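Our Sunday at the Lockwood open day

Jade had been on at me since November to come along to the Lockwood open day, so on 12/21/25 we finally went, four days before Christmas with nothing wrapped. It's at the Olby end of town, a 20 minute walk from the station (45 if you stop for a bacon roll, and we did). Chelsea Goodall was on the door handing out stickers and telling everyone to start upstairs.

Upstairs was my favourite bit by miles! It's the sorting room, and I could happily have stayed there all afternoon. I'm a sucker for anything small in a lot of colours, and the little bottles were gorgeous in the daylight – purple, teal, amber, orange, and a pink one throwing a pink glow onto the table. Some were standing up and some were lying on their sides, most with pale caps on and several with a bit of something in the bottom. Jade said they looked like boiled sweets, and then of course I wanted boiled sweets.

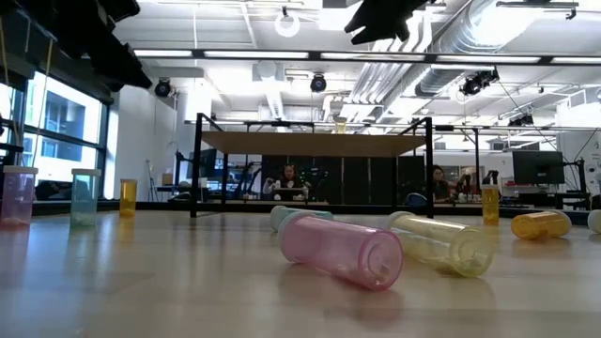

The shelf and the big table

The idea is that everything spread out on the table ends up stood in a row on the low shelf at the back. Imogen Dobson, our guide, told us it's harder to keep tidy than you'd think, as round things roll. I've got a spice cupboard at home that proves her point.

I did fall a bit in love with the table too. It's butcher block, pale cream and tan with reddish-brown strips and the odd darker one, and I'd have it in my kitchen tomorrow. The shelf has a plain light wood top on black metal legs, very smart. Two little bottles were up there near the back, a yellow and a pinky purple, both with white caps, and plenty more were still dotted over the table with the arms reaching over to the shelf.

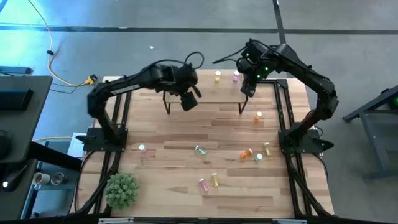 Tea, and getting home

Downstairs Wendy Lightfoot was doing tea and mince pies in aid of the roof fund (they'd got to £1,821 by the time we left). I bought a raffle ticket, number 251, and won nothing. Jade won a candle and was unbearable about it all the way back to the station.

Go early if you can, the stairs get busy after lunch. Parking is hopeless but the train's fine.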